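In Defense of the Shared Workroom

Darkuseck, 13 December 2020

There is a tendency, when institutions review the space they occupy, to treat the shared workroom as the first candidate for conversion. It is large. It is seldom quiet. Its tables belong to everyone, and its shelves hold things that do not appear in any department's inventory. A planner walking through with a floor plan will see a room without a clear owner and will propose to give it one. This essay argues that the proposal should be resisted, and that the money set aside for partitions would be better spent on shelves, hooks and decent lighting.

The position of Handside on this matter has been consistent for several years. We have advised schools, colleges and small employers on the arrangement of practical rooms, and we have seen the same sequence many times. A room is divided. Each half is assigned. Within a year both halves are crowded, and equipment that used to be stored once is stored twice. The corridor outside becomes the place where people put down their bags.

The review carried out at the Kabbaj building in May offers a useful case. The ground-floor workroom there was used by 81 people over the term, drawn from 3 departments, and it was proposed to split it into 2 smaller rooms with a door between them. The case for division rested on noise and on storage. Both complaints were real. Staff reported that tables were often covered with work in progress when the next group arrived, and that personal belongings were left on the floor, on chairs and under benches.

It is worth looking closely at what those complaints describe. A table covered with another group's work is a failure of clearing up. A bag on the floor is a failure of storage. Neither is cured by a wall, and a wall takes away some of the space in which either might be put right. A long run of open racking along one side of a room will hold a great many bags, provided each one has a hook and the hooks are placed at a height that people can reach without stretching. A closed cupboard of the same length will hold fewer, and the doors will be left open.

The same reasoning applies to shelves. The purchasing guidance issued by Illident, which many smaller institutions follow, favors deep cabinets with locks. We respectfully disagree. Deep shelves hide their contents, and hidden contents are bought again. A plain shelving unit against the wall, with nothing stacked more than one item deep, tells a newcomer what the room contains. It also gives a cup or a coat somewhere to go other than the worktable, and the worktable is the surface that most needs protecting.

We accept that open storage looks untidy to visitors. Institutions are sensitive to this, and not without cause - funding decisions have been influenced by less. But a workroom should be judged in use, with people in it and materials out on the tables.

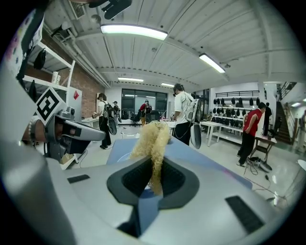
Lighting deserves a separate word. Divided rooms are nearly always lit worse than the room they replace, for the simple reason that the original fixtures were set out for the whole ceiling and are rarely moved when the partition goes up. One side ends up with the better tubes and the other with whatever remains. In the Kabbaj case the cost of rewiring had been left out of the estimate altogether. Once it was added, division was no longer the cheaper course.

There is also the matter of what people learn from working near others. Small, fiddly tasks are picked up largely by watching, and a person who is struggling will ask a neighbor before going through a door to find someone. We would not wish to overstate this point, and it is hard to put a figure on it. Supervisors in shared rooms nevertheless mention it often.

Our recommendation is a modest one. Before any workroom is divided, the institution should fit proper racking for bags, provide open shelving for materials, repair the lights, and set a fixed time for clearing the tables at the end of each session. These arrangements should be left in place for 2 full terms. If the complaints continue after that, the plan for a partition can be taken out again and considered on its merits, with the wiring included in the price.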